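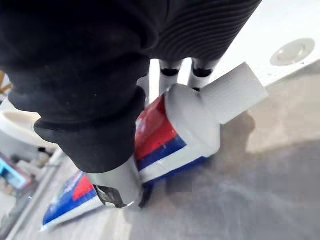
Bathroom cupboard, part two

I got as far as the toothpaste on Saturday and then stopped, so I finished the rest of the cupboard last night after work. It took 37 minutes, not counting the trip to the bins.

We had four tubes of toothpaste open at once. Marlene likes one sort, I like another, and the other two were left over from holidays. I've kept one each and put the travel ones in the wash bag, where they should have been since December. Unopened tubes now go on the top shelf, lying flat with the caps facing out. I tried standing them in a mug but they kept tipping over.

I squeeze from the crimped end and roll it up as I go. Marlene squeezes from the middle. We have stopped discussing it.

Thrown out: two combs, a dried-up hair gel, plasters that no longer stick, and a sun cream with no date on it. The old tablets are in a bag for the chemist.

The middle shelf is 31 cm deep, which is too deep for small things, and that's how the dental floss got lost behind the cotton wool. I've put a shallow tray at the front for floss, tweezers and nail scissors. Trevor Lambert asked in the comments last time whether I label things. I don't, but I might for the medicines.

The airing cupboard is next. It's mostly towels.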